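Widden back room -- monthly floor and trip check
2020-05-17

Right, second go at this list. I did the April one in a hurry and it showed, so this time I've put proper comments in.

1. Doorway and mat -- OK. The mat has been taped down again and I couldn't get my toe under it.

2. Lighting -- OK. One tube hums. I can live with it!

3. Extension leads -- OK, but the one by the radiator is the old Grudton reel, and it needs unwinding fully before anybody plugs a heater in.

4. Shelving -- needs attention. Bracket 11 is loose (I could wiggle it with one finger). Nothing heavy up there please until I've been back with the drill.

5. Floor clear of loose items -- not passed. Shoes, toy blocks and little white bits, all about the place, and the laces on one of the red pair are trailing.

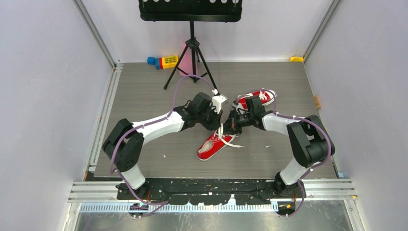

Item 5: red canvas shoes, blocks and scraps on the floor, music stand at the back.

What I'd like done about item 5: a sweep first, then the blocks into their tub, including the small yellow one in the corner. Laces tied or tucked inside the shoes, whichever you prefer. The music stand can stay, but do push it well back -- those thin tripod legs are a menace and I have caught my ankle on one before. Oh, and there's something pink behind the stand. If it turns out to be a bottle, check the lid's on tight.

6. First aid box -- OK. Plasters topped up, new Zaltow eye wash put in.

7. Fire door -- OK, opens and shuts by itself.

Re-check of 4 and 5 still to do.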